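Home | Issues | Authors | Submit | Search

4. The play kitchen as a place for first cooking talk

4.1 Why a kitchen, and why this one

Of all the corners we followed at the Tilia centre, the play kitchen was by far the richest in talk, and it was a pleasure to transcribe. Children who said very little at the sand tray or the book nook came to the counter and started giving orders. They asked for soup. They told one another that the stove was on, that the noodles were too hot, that somebody's baby did not like peas! Earlier work in our own group (Benmoussa, this volume) had led us to expect plenty of naming, but the amount of planning talk surprised everyone who read the transcripts.

The educators at Tilia favour small pieces with some weight to them, and they keep the range narrow. A metal pot, a few pretend vegetables, a handful of plain blocks and a couple of utensils would stay out for weeks at a time. At the Andau centre, where the kitchen held some 40 pieces of moulded food, children spent longer choosing and sorting, and their turns at the stove were shorter. We don't take this as a criticism of Andau, whose sorting games were wonderful in their own right, but it did shape how we coded the two sites.
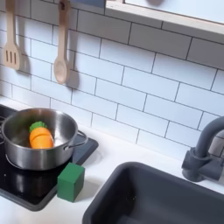
Figure 3. Play kitchen with cookware, pretend food and block.

Substitution, in which one object is used as though it were another, was the category we most looked forward to coding. Our scheme separates representational pieces, which already look like a food, from open pieces, which could be nearly anything. The carrot in the pot in Figure 3 belongs to the first group, and the green block standing at the corner of the cooktop belongs to the second. Across the Tilia transcripts an open piece like that one became broccoli, jelly, soap, a timer and (our favourite) "the button for more hot". Representational pieces kept their names almost without exception, though their condition changed constantly: raw, burnt, mushy, for Grandma.

4.2 Coding the episodes

An episode opened when a child placed or named something as food and closed when the talk moved elsewhere for six turns. This gave us 300 episodes across both sites, each coded independently by two readers using the El-Sayed turn sheet, with the category labels rewritten in everyday words. Disagreements were settled by going back to the transcript together, and these sessions were among the liveliest of the whole project. Most concerned utensils. A spoon may be a tool in one turn and a microphone in the next, and we eventually allowed a piece to change category within a single episode.

We also recorded whether a child spoke to a partner, to an adult or to no one in particular. Talk of this last kind was quiet, full of numbers and instructions, and beautifully close to the way grown-ups mutter over a recipe. Eight episodes consisted of nothing else. We kept them in the analysis and return to them in Section 5, where they are set beside the longer shared meals from Andau.

Correspondence: Iman Benmoussa, Killton Early Learning Group | © 2018 the authors | Back to top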